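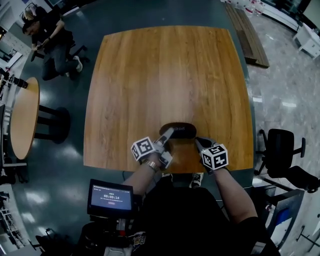
The Himusia collection reached 1,822 accepted recordings at the end of June, and I have been asked by several readers to set out how the sessions are conducted. What follows is my own account and should not be taken as a statement by Finetbridge, where I am employed.

Each recording is a demonstration of one short task at a table, carried out by a person wearing gloves with a printed marker cube fixed to each hand. The markers give us the position and angle of the hands, and the learning system is later trained on those positions together with the video. Operators are requested to begin with both hands over the table and both cubes in plain view. A recording that starts with a cube hidden behind a forearm is usually lost, although the software will accept it without complaint.

The timer is kept where the operator can read it. Under the first version of the procedure, drafted by Clifford Fortin, recordings were permitted to run for as long as the task required. The present limit is 40 seconds. I was opposed to the change when it was proposed and have since withdrawn my objection. Long recordings contained a good deal of hesitation, and the early models reproduced it faithfully, pausing above an object before doing anything with it.

Of the material gathered up to June, 209 recordings were rejected on review. The most frequent cause was poor light on the markers. A bare wooden top reflects the ceiling lamps strongly towards the middle, and a cube held low over that area can lose the edges of its pattern. Reinaldo Bragança has suggested a matt cloth. I remain doubtful, as the cloth would then appear in every example and the system is intended to work on ordinary furniture. The question has been deferred until the Butkienė set is complete.

Operators work in pairs and exchange places after 2 blocks. Tired hands move differently, and the difference can be seen in the plotted paths well before the operator reports any discomfort. Watches and bracelets are permitted, provided that they do not touch the mount. Sleeves should be kept clear of the cubes.

I have also been asked whether failed attempts are retained. They are, under a separate label, and Plenudance has requested access to them for its own work on error recovery. Terms for that exchange are still under discussion, and I shall write again once they have been settled.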